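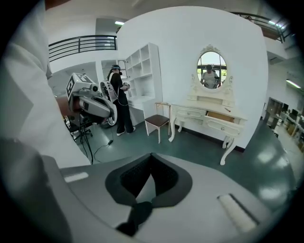 Page last changed: 14 December 2020 (A. Egger)

Handout for session 6: Can it tidy a bedroom yet?

Short answer, no. Longer answer, it depends a lot on which bit of the bedroom, and that's what I want to spend our two hours on. Bring this sheet with you, I'll refer to it and I won't have slides.

Last time we did shop floors and Preben Kjærgaard from Skandik came in and told us about the packing line. A few of you went home with the idea that if a machine can pack boxes all night it can surely put a hairbrush away. I get it! I thought so too when I started. So let's go slowly through why the hairbrush is hard.

Start with the drawer

Look at the dressing table with the oval mirror. One drawer is pulled out, the other is shut, and there's a lower one with a small round knob. Imagine you're asked to take the little red thing off the top (looks like a pen) and put it in the open drawer, then close the drawer. You did that this morning with something in your other hand. A machine has to find a slim object on a tabletop, get its fingers under or around it without shoving it over the edge, carry it, let go at the right height, and then push a drawer that may stick or go in crooked. Every one of those steps has been done in a lab somewhere. Doing all of them in a row, in a room the machine hasn't met before, is where it goes wrong.

Svend Zoëga and I had a long argument over coffee about which step is worst. He says the picking up. I say the closing, and I'm still right. When you pick something up you can mostly see whether you've got it. When a drawer jams, the information is in your wrist. You feel it bind and you wiggle it, and you couldn't tell me afterward what the wiggle was. Try writing that down as instructions tonight, for any drawer at home, and see how far you get.

The mirror

Mirrors are a pain. A camera sees a second room in there, with a window and greenery and a person in it, and it takes real work to persuade software that none of it is behind the wall. Shiny floors do a milder version of the same thing. The factory people in Preben's world mostly dodge this: if a surface gives trouble, they put a matte cover on it and go to lunch. You can't ask a customer to do that to her dressing table (well, you can ask).

Learning from hands

In the reading by Vibeke Hafstein you'll meet the idea that instead of programming the wiggle, you collect it. People do the chore themselves holding a gripper, so what gets recorded is close to what the machine would have to do with its own. The patterned cubes you see on this kind of tool are there so that a camera can work out where it is and which way it's turned. Go look at the cube on the gray gripper again and think about what happens when the hand goes deep into a cubby in those white shelves. Does the camera still see the pattern? Write me a sentence or two on that, it's a better question than it sounds.

Vibeke's chapter is long and the middle section on errors is dry. Read it anyway. You can skip the appendix.

Where I think we are

Floors: fine, if you pick up the socks first. Windows: okay on big plain ones. Folding: slow, and touchy about what you hand it. Putting away: not yet, outside a room set up for it. Kaj Eyvindsson kindly let me use his notes from the Grira trial, where they ran 178 attempts at opening and closing drawers on one cabinet. Almost 3 out of every four went well, which sounded great to me until he pointed out that it was the same cabinet every time and they'd waxed the runners. I'd like you to hold on to that when you read a press release. Ask which cabinet.

The Kondton people are more cheerful than I am and you should hear their side too, so their paper is in the folder. Their argument is that homes will change to suit the machines, the way kitchens changed for dishwashers. Handles get bigger, drawers get soft runners, curvy little legs like the ones on that table go out of fashion because wheels catch on them. I find this a bit sad but I can't say it's wrong.

For next time

Pick one chore you do at home. Time yourself, then do it again wearing oven mitts, and note down every place you had to stop and think. One page, handwritten is fine. Please don't pick anything with knives or the stove.

If you're doing the shop-floor essay instead, swap "home" for your workplace and get permission first. Preben has said he'll take questions by email, so send them to me and I'll pass them on in one batch.

The room is the same as before. The door code has changed, ask me.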